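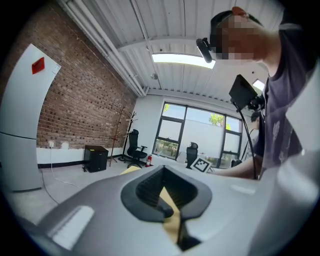 According to Efua Bawa, the first month in the robotics club is mostly learning to slow your hands down. She told me this about a minute after I walked in, while I was still looking for somewhere to put my coat, and I wrote it on my wrist because my notebook was buried in my bag.

I'd come to see the Quansah club get ready for the Justden Cup, a student contest where teams teach a robot a household chore and then have to stand back and let it get on with things. I can barely run my own dishwasher, so I figured I was the right person for the story (my editor had doubts).

The club's project is called Pliswood, and the chore is folding a kitchen towel. Sounds easy, right? I thought so too! But the students don't write out the fold step by step. They do the job themselves, over and over, with grippers held in their hands, and the recordings become lessons for the robot. The grippers carry those blocky black-and-white square markers that help the computer work out where things are.

Ama Fiadzo keeps the log, and when I visited it stood at 1316 tries. She'd like another 100 before the January deadline, and she wants them messier – towels dropped any old way, corners tucked under, the stuff that happens in a real kitchen. The early ones were all too polite, she says. Everybody started with the towel laid out flat like a tablecloth, and so the robot only ever learned about flat towels. 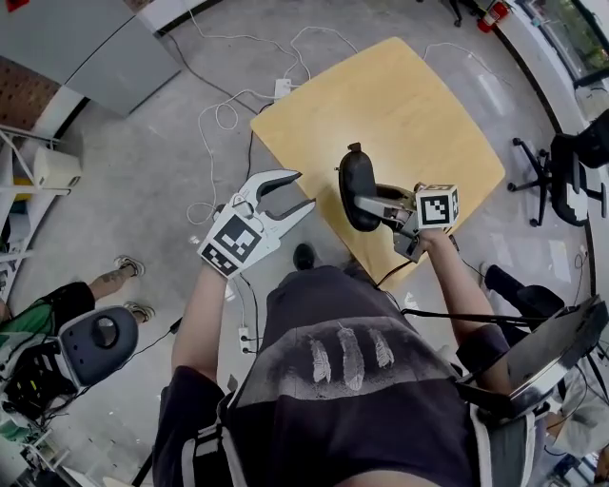 Do you have to know how to code to join? Most members couldn't when they signed up, and plenty of them still spend their club time recording, sorting tries or arguing over the rules.

The rules get argued over a lot, by the way. Each team gets two runs at the Cup and only the better one counts, so half the club wants to play it safe on the first and the other half wants to go all out. I heard both sides, twice, and I still couldn't tell you who's right.

Then Efua let me have a turn with the grippers. My first fold came out as a sort of burrito. My second was worse, and Ama put them both in the log anyway, under "visitor." I asked if they'd be used for training. She said she'd have to think about it, and went back to sorting the morning's tries.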